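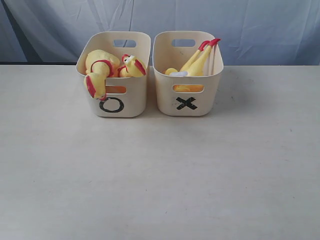 Apolline Carré and Gediminas Kairys

Chapter 4
Collecting Demonstrations

The first three chapters treated the training set as given. A file of examples was available, each one a series of observations paired with a series of actions, and the question was how to fit a policy to it. In this chapter we step back and ask where the file comes from. For most manipulation work it comes from people: an operator moves the arm through a task, the system records what the sensors reported and what the operator commanded, and the recording is saved as one demonstration.

A demonstration has a beginning, and the beginning is chosen by someone. Two bins, one marked O and one marked X, with two rubber chickens in the first and one in the second, make up a start state. So would the same bins with the contents swapped, or with all three toys in one bin. A learner trained only on the first arrangement has no reason to do anything sensible in the others. Much of the chapter deals with this plain fact and what to do about it.

We will use the bin task as a running case. The instruction given to the operator is short: move one chicken from the O bin to the X bin. It looks simple on paper. The toys are soft, they bend at the neck and legs, and they do not stay where they are put. A neck that hangs over the rim is easy to reach and hard to lift cleanly, while a body lying at the bottom of a bin has to be approached from above, between walls. The two bins have the same shape, size and color, so the marks on the front faces are what tell them apart. If the bins trade places between recordings, the policy must learn to read the marks. If they never trade places, it may learn only "left" and "right", and the training loss will not show the difference.

4.1 What an operator decides

Written instructions leave gaps, and operators fill them. Bernadette Tillman and Muammer Özkan ran into this in an early collection at Irham. Four operators were given the bin task and asked for 15 demonstrations each. One of the four returned only 14 usable recordings, which left 59 in the set. All of the 59 ended with a chicken in the X bin, and by the success label they were equal. Played back, they were four different tasks. One operator always took the toy nearest the rim. Another reached for the body every time, even when a neck was within easy reach. A third paused over the bin for a second or two before closing the gripper — a habit the trained policy copied faithfully, and sometimes never came out of.

The authors of that study did not throw the recordings away. They went back and wrote down the choices that the instruction had left open:

Which toy to take when there is more than one.
Where on the toy to grasp.
Whether a toy may be dragged over the rim or must be lifted clear.
What to do after a dropped toy: continue, or stop and discard.
Where the arm should be when recording starts and ends.

A second round was collected with these points settled in advance. Section 4.3 compares the two sets. The second was smaller and gave a better policy, although the comparison has a weakness that we will return to: by then the operators had also had more practice.

4.2 Resetting

Between one demonstration and the next, the table has to be put back. This step is called the reset, and in a long session it can take more time than the demonstrations themselves. Clémence Perrin's logs from the Maillard bench put it at roughly 70 percent of the session when the operator did the resetting alone.

A reset may be fixed or varied. A fixed reset returns every object to the same place and is useful for debugging. A varied reset draws a new arrangement from a list or from a random procedure. In practice, people asked to "mix it up" do not mix very much. They drop the toys in from the same side, at the same height, and the arrangements cluster. For this reason we recommend a printed list of start states, prepared before the session, with a line to check off after each recording. Ten start states used evenly will usually serve better than an open request for variety.

Terms used in this chapter

Start state: the arrangement of objects and arm when recording begins.
Episode: one recording, from start state to the end signal.
Reset: the work of preparing the next start state.
Coverage: the extent to which the recorded start states resemble those the policy will meet in use.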